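Doblar la ropa encima de la cama: notas del taller de otoño

3 de octubre de 2023

El taller de orden doméstico de Trindergate empezó con la pregunta de siempre: dónde se dobla la ropa limpia cuando en casa no hay sitio para una mesa de plancha. De las 21 personas inscritas, la mayoría contestó que en la cama, y a eso se dedicó la primera sesión.

Hadiza Jibrin, que lleva el taller desde que se daba en el local de Jistetthorpe, es partidaria de la cama. Tiene buena altura para trabajar de pie, permite extender una camisa entera y obliga a terminar antes de acostarse. Pide solo dos cosas: que la bajera esté bien estirada y que la ropa no se quede encima de la almohada. Lo segundo es lo que menos se cumple. El montón suele ir a parar a la cabecera y allí se apelmaza mientras una atiende a otra cosa.

El orden de trabajo que se explicó es sencillo. Se sacan primero las prendas que marcan arruga, es decir, camisas y blusas. Se sacuden una vez, se abrocha el primer botón y se dejan extendidas a lo ancho del colchón, una sobre otra, sin doblar todavía. Después van los estampados finos y al final la ropa blanca pequeña, que aguanta mejor la espera. Las sábanas y toallas se dejan para otro momento, porque ocupan toda la superficie.
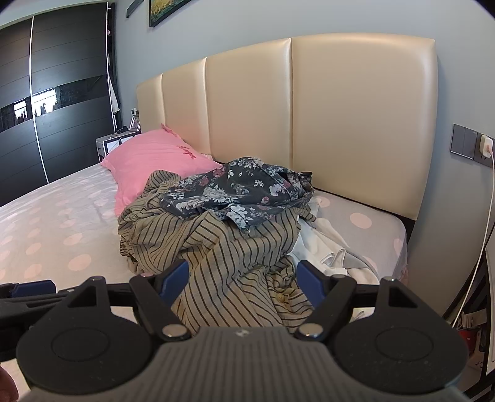
Camisa de rayas, prenda de flores y paño blanco, todavía sin doblar.

Con un montón así se empieza por lo de arriba, en este caso la prenda azul marino de flores. Si está retorcida se suelta con las dos manos, sin tirar de una punta, y se aparta hacia los pies. La camisa de rayas finas tiene una ventaja, y es que las propias rayas sirven de guía: cuando quedan rectas de arriba abajo, el doblez sale recto. Los paños blancos se alisan con la palma y se doblan en cuatro.

Hubo una discusión larga sobre las mangas. Osagie, que trabajó años en una lavandería, las dobla hacia atrás en diagonal y luego cierra los costados. Hadiza las baja en línea con el cuerpo de la camisa y dobla una sola vez. El segundo método es más rápido y el primero deja mejor el hombro - cada cual que elija según el cajón que tenga. Para baldas de 60 centímetros de fondo se recomendó el segundo.

También se habló de las fundas de almohada, que conviene cambiar el mismo día que la bajera. Quien tenga un cabecero tapizado puede aprovechar para pasarle un trapo apenas humedecido y secarlo enseguida.

La próxima sesión será en noviembre y tratará del armario de la ropa de cama. Quien quiera asistir puede apuntarse en el mostrador de Fludomell o llamar a la extensión 883. Hay que traer una camisa de manga larga y una sábana bajera, a ser posible de las que tienen elástico en las cuatro esquinas.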